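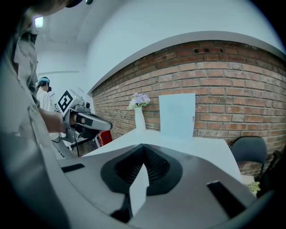
29/11/2019
Radomir Popescu

Second prop run on the electric trike and it's a lovely result! The new Kolev two-blade pulls 931 newtons static at 2,850 rpm, on the same pack and the same motor as in July. The old three-blade never got near that without the controller going into its warm warning. I ran it up three times to be sure I wasn't fooling myself with the load cell, and re-zeroed between each.

Selma (Hodžić) had the laptop and called out the current. Peak was 431 A for a second or so on the first run, then it settled just under 400 once I stopped shoving the throttle open like a child. Must put a ramp on the throttle input. The Nitix controller has a setting for it, buried three menus down, and we've left it at the factory value all this time.

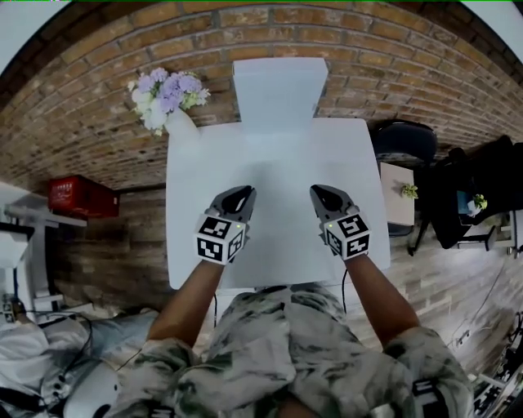 White table by the brick wall, a gripper in each hand.

Noise: so much better. The old prop had that nasty rasp past half throttle and this one is more of a whoosh (Selma says hairdryer, I say swan). No numbers yet, the meter wants a new battery. I'd love to do a proper walk-round at Grodstead, same four spots as last time, if we get a calm morning.

Vibration is the one thing I'm not happy with. There's a buzz in the left mount at low revs that goes away higher up. Swapped the blades end for end and it stayed put, so I don't think it's balance. My money is on the rear rubber bush, which has gone hard. Selma thinks the mount bolt is a touch long and bottoming out. Easy to check both.
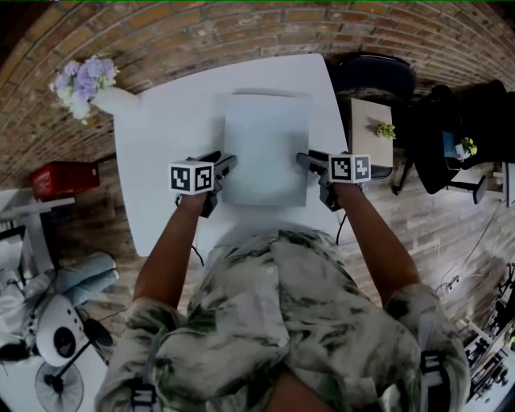 Square cloth laid flat between the two grippers.

To do:
- throttle ramp, start gentle
- new bushes, both sides
- measure that bolt
- re-torque prop after the next run, mark the heads with paint
- copy logs off the laptop before Selma takes it home

Pack came down nice and even, all cells close together at the end. Can't wait to fly this thing.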